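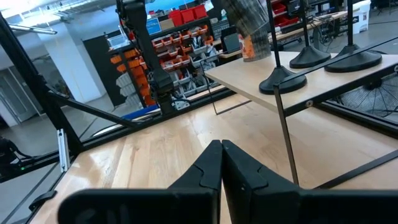
Oriana Palma asks whether the Plostside riser can be fitted to a bench that has already been oiled, and whether the feet will mark the finish. They will not mark a cured finish. Allow the oil manufacturer's full curing time before loading the riser, and fit the felt discs supplied in the hardware bag.

Plostside Bench Riser, 600 and 700

The Plostside is a freestanding upper shelf for desks, craft benches and reception counters. It ships flat and is assembled with the hex key provided. No drilling of the benchtop is required.

Specifications
Shelf: solid hoop pine, edge-glued, clear satin lacquer
Frame: powder-coated mild steel, black
Width: 600 mm or 700 mm
Clearance under shelf: adjustable in 3 positions
Maximum distributed load: 100 kg
Fasteners: zinc-plated, metric
Colour options: natural or grey-washed shelf; frame in black only

The rated load applies to a level bench with all feet in contact. Point loads such as a vice or a monitor arm clamp are outside the rating. For clamped equipment, order the Otine stiffening plate, which is bolted under the shelf behind the front rail.

Assembly
Lay the shelf face down on a blanket. Start every bolt by hand before tightening any of them. Stand the unit up, check it for rock, then tighten in diagonal order. Retighten after a fortnight, as the timber will settle against the frame – more so in a dry, heated room.

Care
Wipe with a damp cloth. Do not use methylated spirits or citrus cleaners on the lacquer. Scratches can be sanded with fine paper and recoated with any water-based clear. Chips in the powder coat should be touched up before the unit goes into a garage or an unlined shed.

Changes to this model
Units made since August have a longer rear foot. Older feet are not interchangeable, but Asfaw Metalwork still holds stock of the short pattern.

Spare parts
Felt discs, set
Hardware bag, complete
Rear foot, long pattern
Otine stiffening plate (state width when ordering)

Page revised 24 March 2025, H. Didenko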